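Search the Support Desk Enter ticket or keyword

Programs > Youth Leadership > Support Desk > Closed Tickets

Tilolero Youth Leadership Institute
Support log: duplicate and missing delegate registrations, Darkum residential session
Status: Closed
Priority: High
Reported by: Nidcombe chapter office

Summary of the report

The chapter office reported that its list of student delegates in the Yaman registration system did not match the signed parental consent forms on file. The list showed 128 delegates. The chapter had received 38 fewer forms than that, and several students appeared in two discussion groups.

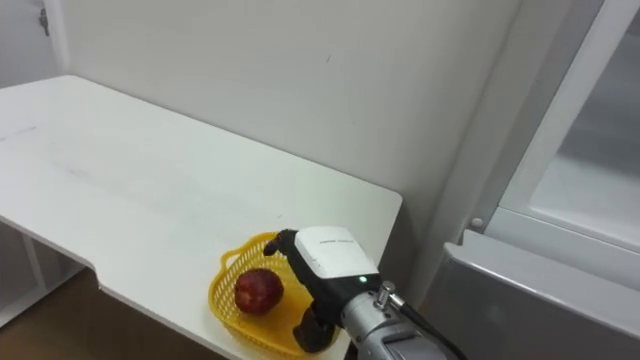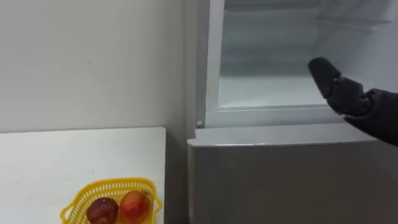

Yellow basket on the white table, in both pictures.

Initial review

The support desk compared the delegate list with the school nomination sheets. Students nominated by both a school and a community partner had been entered twice, once under each sponsor. The system treats the sponsor as part of the delegate record and did not flag the second entry.

Discussion groups are balanced by school, grade and home language before each session. The duplicate entries had therefore affected the balance of the groups as well as the total. The chapter office was asked to stop sending group assignments to families until further notice.

Steps taken

1. Exported the full delegate list and saved a read-only copy.

2. Sorted by last name and date of birth. Entries that matched on both were marked for review. No record was deleted at this stage.

3. Asked the chapter office to confirm the correct sponsor for each marked delegate. Replies were received for all but 10. The remaining families were contacted by telephone in the language listed on the nomination sheet.

4. Merged the confirmed duplicates. Dietary needs, interpreter requests and accessibility notes were carried over from both entries. Where the notes disagreed, the chapter office decided which to keep.

5. Ran the group assignment again. The first attempt failed with the message "Sponsor field required." Seven merged records had lost their sponsor. These were corrected by hand and the second attempt was completed.

Consent forms

After the merge, 7 delegates still had no signed form. Their places were held and a second copy of the form was sent to each family. A delegate may not be placed in a residential group without a signed form, and support staff cannot waive this requirement.

Resolution

The chapter office confirmed on April 30, 2020 that the corrected list agreed with its own records and that all outstanding forms had been received. Group assignments were released to families the same afternoon.

Follow-up

A request has been filed to have the system check name and date of birth before accepting a nomination. Until that change is made, chapters should search for the student before adding a new entry. Chapters preparing for the November session should use the revised nomination sheet, which has space for a second sponsor.

To reopen this ticket, reply to the closing notice and attach the current delegate list.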